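Sun 17 April
By Ingvild Lindholm, Sirkirix

Sirkirix has released version 4 of its home router firmware, which adds encrypted DNS for every device on a local network. The update is free for owners of the Valtthorpe router line and installs from the admin panel under System, Updates.

Lookups are sent over TLS to a resolver the owner selects. Up to 200 devices can be assigned their own filtering rules, compared with 100 in the previous release.

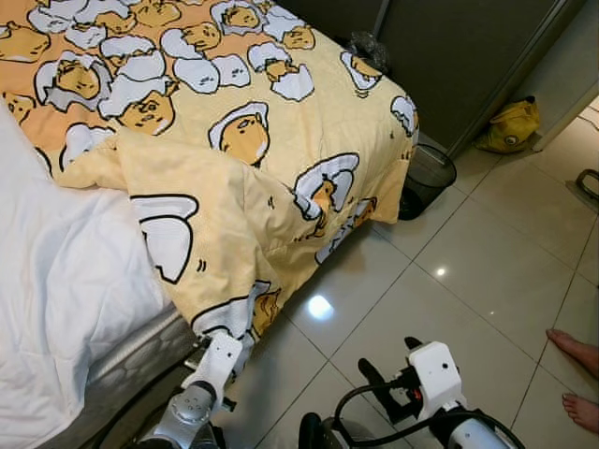 Rules can be set by device, by group or by time of day. If the chosen resolver does not respond, the router tries the backup address and writes an entry to the system log. Unencrypted fallback is off by default.

"Existing port forwarding and guest network settings carry over," said Teodor Chmielewska, firmware lead at Sirkirix. "Custom DNS entries have to be entered again."

The download is 112 MB. The router restarts once during installation. Support for the previous version ends in December.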